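July - Wijaya station check, kitchen chores bench, Belwood
By the Tastbridge bench team

Before the session. Walk both sides of the table and tick as you go.

1. Floor cables clear of where people step. OK. Route them to the back if they creep forward.
2. Basket sitting flat, no bent wires. OK.
3. Grippers held low, jaws slightly open, one either side of the basket. OK.
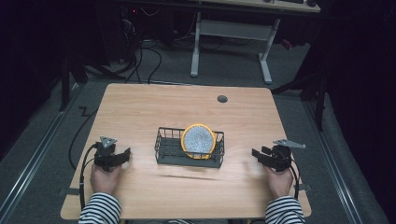 Comment from Fillville: our shop floor still does this job by hand, and until a machine can rack 25 items without dropping one I wouldn't give it a glass. Plastic only, please.

Noted. The limit stays at plastic and metal. Last month's best unassisted run was 15 items, and four of those went in crooked. Flat things are fine - anything round tends to roll off the pads.

4. Finger pads tight on the stem. Left one re-torqued.
5. Gripper cables have enough slack to reach the rack. OK.
6. Pad faces wiped down. Grease on these changes the colour of the rubbish we get in the results, so do it every time.
7. Rack level on the bench. Recheck at lunch.
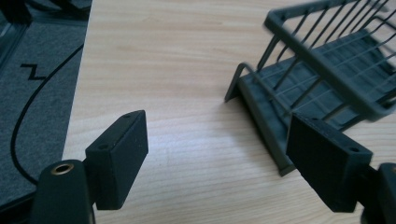 Items 4 to 7: finger pads open, dish rack behind.

Is it ready for a home kitchen? Not on this sheet. Loading a rack is close, and emptying one into a cupboard still fails.

Contact Tastbridge, Belwood office | © Tastbridge | Back to top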